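Ledstead Simulated Manipulation Course

The Ledstead Simulated Manipulation Course, usually called LSM by the students, is a one-semester project course in robot programming held at the Ledstead technical college in Breltville. The participants write control programs for a robotic arm which exists only in a computer simulation. The course was started by Svetozár Štefanec, a teacher of automatic control, and has been led together with Tài Lý from its second year. It is open to students of all departments, under the condition that they passed the introductory programming class.

History

Before the course existed, the college had one real arm, kept in the Jireš building and shared between two departments. Students had to reserve it by writing their names on a paper list at the door. Many of them received only one short session in the whole semester, and a mistake in the program could stop the arm for the rest of the day. Štefanec proposed to move the exercises into simulation, so that every student could repeat a task as often as necessary on an ordinary laptop.

The first version was offered as a voluntary club in the evening, without credits. It had 17 members, and most of them came from mechanical engineering. In this period the exercises were not written down in one place, and the members received them by e-mail. When Lý joined, he rewrote the exercises into a common handbook and prepared the program that evaluates the solutions. After this change the college accepted the club as a regular elective course. The evening hour was kept, and the meetings still begin at 6 p.m.

Organization

The students work in teams of 3. Each team chooses its own division of work, but the handbook asks that every member submits at least one exercise under his or her own name. The teams keep a written log, in which they note what they changed between two attempts and what result they expected. The log is a part of the grade. According to Štefanec, it was introduced after several early teams had a working program and could not say which change made it work.

The semester has two parts. In the first part all teams solve the same set of short exercises: moving the arm between given positions, opening and closing the gripper, and approaching an object from a safe height. In the second part every team works on a longer task with small cubes and colored regions, and presents the result in May.

Simulated workspace

The workspace is intentionally simple. It has an arm on a pedestal, a tabletop, and a plain background. Regions of interest are drawn as translucent boxes in strong colors, and the objects to be moved are small cubes. The translucent boxes have no weight and the arm can pass through them without a collision. They only show the space which the evaluation program is checking, and a team can switch them off when it wants to see the table alone.
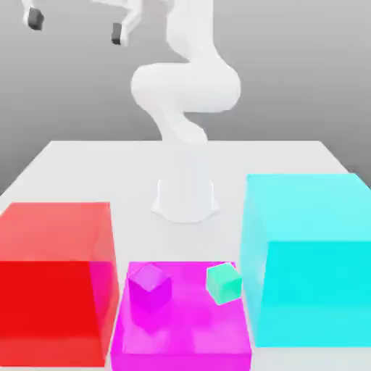 The size and the place of the regions are written in a text file that belongs to each task. Students may change this file during practice, for example to make a region larger while they are still searching for a mistake. For the evaluation the original file is always used. Forgetting this is a frequent reason for a low score in the first weeks, and the handbook repeats the warning in two chapters.

The cubes have a simplified contact model. A cube that is gripped near its edge can turn between the fingertips, and a cube released too high can roll after it falls. Lý kept this behavior on purpose when he prepared the second edition of the tasks. In the older edition a cube was simply attached to the hand when the gripper closed near it, and the teams did not learn much about grasping.

Evaluation

A submitted program is started many times with different starting positions of the cubes. In the present edition of the final task there are 2,375 starting positions, stored in a fixed list. A run is counted as successful if each cube is at rest inside its assigned region when the time ends. Runs in which the arm touches the tabletop with any part other than the fingertips are counted as failed, even if the cubes arrive at the correct place.

The result is published on an internal table, where the teams appear under names of their own choice. The best result of the last completed edition belongs to the team Bravitz, with 1,432 successful runs. Its program used a slow vertical approach and a second attempt after a lost grip. The team's log is given to new students as reading material, including the pages about an earlier plan that was abandoned.

The position in the table has only a small influence on the grade. A larger part comes from the log and from the presentation, where each team must also show a failed run and explain it.

Relation to the real arm

The real arm in the Jireš building is still used, but it does not belong to the required part of the course. Teams that finish early may ask for a session there. Their program usually needs changes before it can run, mainly lower speeds and new values for the height of the table. Štefanec has described these sessions in the college bulletin as useful and sometimes disappointing for the students, who see their cube slip in a way that the simulation did not show.

Criticism and changes

Some participants from the electrical engineering department have complained that the course teaches too little about motors and sensors. The position of every cube is given to the program directly, and no camera processing is required. An optional exercise with estimated positions was added in answer to this. In it, the program receives values with a random error and has to decide whether to correct the grip or to begin again.

Another complaint concerned the time needed for the evaluation, as teams that submitted on the last evening had to wait until morning for their result. The handbook now sets an earlier deadline for the trial submission, and every team has the right to one repeated submission after it.

See also

Jireš building
Robotics education in Breltville
Pick-and-place task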